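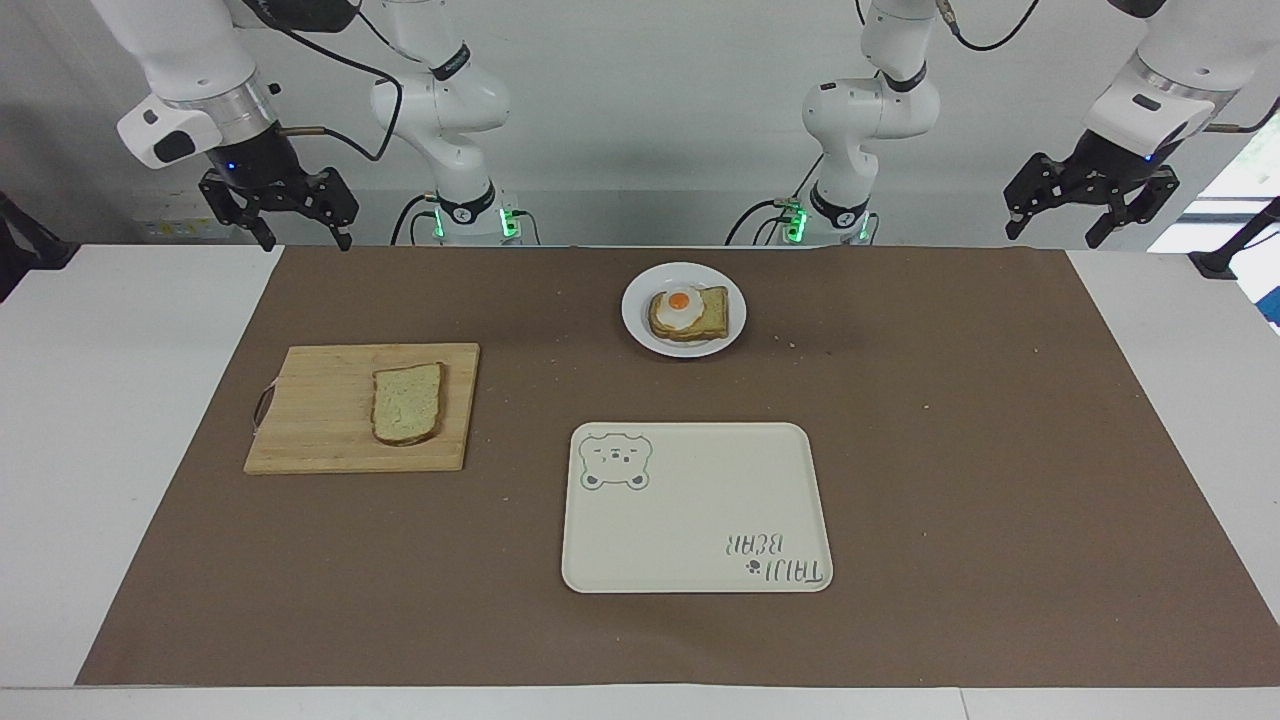
Warum sollte man heute noch von Hand Briefe schreiben?

Weil ein Brief der einzige Text ist, den man für genau einen Menschen verfasst und danach aus der Hand gibt. Alles andere, was ich am Tag so tippe, bleibt irgendwo bei mir liegen, lässt sich suchen, weiterleiten, korrigieren. Der Brief ist weg, sobald er im Kasten liegt, und ich finde das großartig.

Angefangen habe ich vor Jahren aus reiner Verlegenheit. Annick Leblanc, mit der ich zusammen studiert hatte, war nach Brerkatholm gezogen und hatte dort in den ersten Monaten keinen brauchbaren Anschluss. Telefonieren war teuer und klappte nie zur rechten Zeit. Also schrieb ich ihr eine Seite über meinen Umzug, über den tropfenden Hahn im Bad und über ein Buch, das ich nicht zu Ende gelesen hatte. Zurück kamen vier Seiten, beidseitig, mit einem Kaffeefleck, um den sie einen Kreis gezogen hatte. Ich habe sie im Treppenhaus gelesen, im Stehen, die Einkaufstasche noch über der Schulter. Dann bin ich hochgegangen und habe sie am Küchentisch noch einmal gelesen.

Seitdem schreibe ich. In der Kiste unter meinem Bett liegen 181 Briefe allein von Annick, und ja, ich habe sie gezählt, im Februar, als ich mit Grippe zu Hause lag und zu müde für alles andere war. Beim Sortieren fiel mir auf, wie sehr sich ihre Schrift verändert hat. Früher lehnten sich die Buchstaben nach rechts, als hätten sie es eilig, jetzt stehen sie fast gerade. In den Wochen nach der Geburt ihres Sohnes sind die Zeilen so krumm, dass sie ineinanderlaufen. Keine E-Mail aus dieser Zeit könnte mir das zeigen!

Nun höre ich oft den Einwand, das sei Nostalgie. Filipa Quintela, eine Kollegin, die ich sehr schätze, hat es mir neulich beim Mittagessen so gesagt: Wer Briefe schreibt, spielt neunzehntes Jahrhundert. Daran ist etwas. Es gibt diese Ecke mit Siegelwachs und Gänsekiel und Bütten mit Goldrand, und wer daran Freude hat, soll sie haben. Mich interessiert sie nicht. Ich schreibe auf kariertem Papier aus dem Supermarkt, mit einem Kugelschreiber, der meistens irgendeiner Apotheke gehört hat. Der Umschlag ist oft schon einmal benutzt und mit einem Etikett überklebt. Schön sieht das nicht aus. Es kommt trotzdem an.

Schwerer wiegt für mich ein anderer Einwand: die Zeit. Ein Brief von zwei Seiten kostet mich einen halben Abend, und in dieser halben Abendlänge könnte ich zehn Leuten eine Nachricht schicken. Stimmt. Das mache ich ja auch, und zwar gern; ich will das Telefon keinem schlechtreden. Wenn der Zug Verspätung hat, schreibe ich keinen Brief. Aber bei den zehn Nachrichten denke ich an jede Person vielleicht eine halbe Minute, und beim Brief sitze ich einen Abend lang mit einem einzigen Menschen im Kopf da und überlege, was ihn freuen könnte, was ich ihm noch nicht erzählt habe und ob ich die Sache mit der Erbschaft lieber weglasse. Schon dafür lohnt es sich, selbst wenn der Brief verloren ginge. (Einer ist tatsächlich verloren gegangen, nach Nistonov. Ich ärgere mich bis heute, es war ein guter.)

Dazu kommt das Warten, und hier werde ich richtig missionarisch, Entschuldigung. Wer eine Nachricht schickt und zwei Stunden nichts hört, wird unruhig. Wer einen Brief schickt, weiß, dass jetzt erst einmal Ruhe ist. Eine Woche, drei Wochen, manchmal ein ganzer Sommer. In der Zeit ändert sich meine Meinung, der Streit, über den ich geschrieben habe, ist beigelegt oder schlimmer geworden, und wenn die Antwort kommt, antwortet sie einer Person, die ich schon nicht mehr ganz bin. Das kann komisch sein. Einmal bekam ich sehr herzlichen Trost für eine Stelle, die ich nicht bekommen hatte, und da saß ich längst gut gelaunt in einer anderen. Ich habe mich über den Trost trotzdem gefreut und ihn sozusagen nachträglich verbraucht.

Am meisten überzeugt hat mich aber Joaquín Garrido. Er ist der Großvater einer Nachbarin und hat nach seiner Pensionierung den Nachlass seiner Familie geordnet: 448 Briefe aus drei Generationen, die meisten zwischen Espinoza und Übersee hin und her geschickt. Ich durfte einen Nachmittag lang darin blättern. Was steht da? Wetter. Zähne. Der Preis von Mehl. Wer mit wem nicht mehr redet und dass der Hund wieder weggelaufen ist. Große Gedanken habe ich kaum gefunden, und gerade deshalb konnte ich mich nicht losreißen. Eine Urgroßtante entschuldigt sich in jedem einzelnen Brief dafür, dass sie nichts zu erzählen habe, und erzählt dann über drei Seiten hinweg von ihren Hühnern. Ich kenne diese Hühner jetzt besser als manche meiner Cousins.

Deshalb mein Rat an alle, die gern anfangen würden und vor dem leeren Blatt sitzen: Schreibt über die Hühner. Was gerade auf dem Herd steht, welches Geräusch die Heizung macht, warum ihr heute zu spät wart. Fangt mitten auf dem Blatt an, wenn euch der Anfang fehlt. Streicht durch, was misslungen ist, und lasst es stehen – durchgestrichene Wörter liest sowieso jeder zuerst. Und schreibt nicht ins Reine! Ich habe das am Anfang getan und dabei jedes Mal die besten Sätze hinausgeworfen, die mir dann peinlich waren.

Wem man schreibt, ist fast egal. Lise Leclerc, meine frühere Vermieterin, bekam von mir nach dem Auszug eine Karte, aus reiner Höflichkeit. Sie hat geantwortet, ich habe geantwortet, und inzwischen weiß ich von ihrer Zeit als Schneiderin mehr als in all den Jahren, in denen wir Wand an Wand gewohnt haben. Im Flur hatten wir nur über die Mülltonnen gesprochen.

Gestern kam wieder ein Umschlag aus Brerkatholm, ziemlich dick, die Briefmarke schief. Er liegt noch ungeöffnet neben der Obstschale. Ich warte damit bis nach dem Abendessen, wenn der Tisch abgeräumt ist und ich gleich zurückschreiben kann.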